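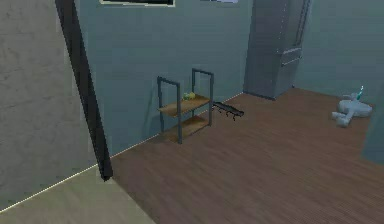

Wills and Estates: Your Questions

Do I need a will if I don't own a house?
Yes, and we love it when people ask early! A will also covers your savings, your car, your pets' future and who raises your kids. Renters have plenty to pass on.

What should I bring to the first meeting?
A list of what you own and owe, plus full names and addresses for anyone you want to include. Rough notes are great – we'll sort them out together.

How many witnesses do I need?
We use 2, and neither can be someone who inherits under the will. If you sign at our Seldale office, we provide both.

Can my executor live out of state?
Often, yes. Some states add conditions, so tell Myfanwy Jenkins when you book and she'll check the rules for you.

I got married in June. Is my old will still good?
Please have it looked at soon. Marriage can change who gets what, and so can divorce or a new baby.

Where is the original kept?
In our fireproof vault or at your home, whichever you like. Copies are free for the first 4, so hand them out!

Do you handle probate too?
We sure do. Kumudini Khan runs our probate desk and is wonderful with families who have never been through it before. Ask for her at extension 512.

Last updated July 31, 2024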